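Tramton Handling Cell: Equipment Planning
Progress report, Wed 12 June

1. Position against plan

The layout study is complete and the simulation model is in use. No capital equipment has been ordered. The arm quotation from Prornano remains open, and we ask that the funder's decision on release of the equipment line be given before it lapses in September.

2. Mounting arrangement

Two arrangements were costed, bench-mounted and overhead. The overhead option needs a support frame, quoted by Brophy at 2,560 pounds including fixings. The bench option needs no frame but takes up platform area that the sorting tasks require. All layout work since the last report has assumed overhead mounting.

The model uses a perforated platform with the arm suspended above it. The current object set is made up of household items, among them a red plate, a red mug, an orange bowl, small bottles and a green cup, with a yellow basket at the right of the group. The arm is fitted with a compact gripper.
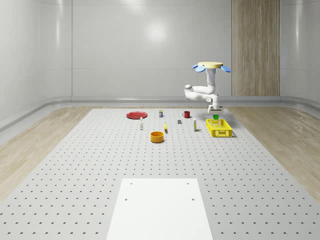 3. Budget

Support frame: 2,560
Perforated platform, cut and drilled: 991
Controller cabling and safety interlocks: 3,000

Figures are in pounds, excluding VAT. The platform price is from Clellton and covers delivery to the ground floor only. The arm and gripper are held on a separate line and are unchanged. Spare gripper fingers were left out of the original bid and will be met from consumables.

4. Risks

Ceiling height in the proposed room has not been surveyed. If clearance is short, the frame will have to be requoted and the reach study repeated.

5. Next steps

Survey the room. Confirm the frame drawing with Brophy. Place the platform order on approval.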